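Old office PCs get a second life at Korville

The repair room at Korville has been full of open computer towers since March, and what a treat it is to see inside them! Piyumi Bhattacharjee wants 100 old desktops checked and passed on to local learners.
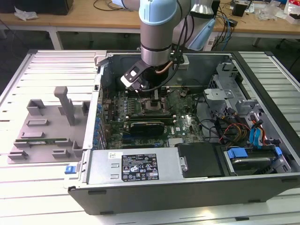
Each tower is stripped down part by part – memory, drives, cards, power supply – and anything still good goes back on the shelf for the next build.
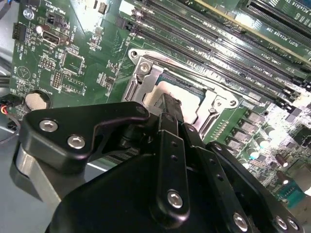 "I love the processors best," says Deming Wan, who has 10 machines ready to go. Korville would love more old towers, and you can drop yours off any morning from 10.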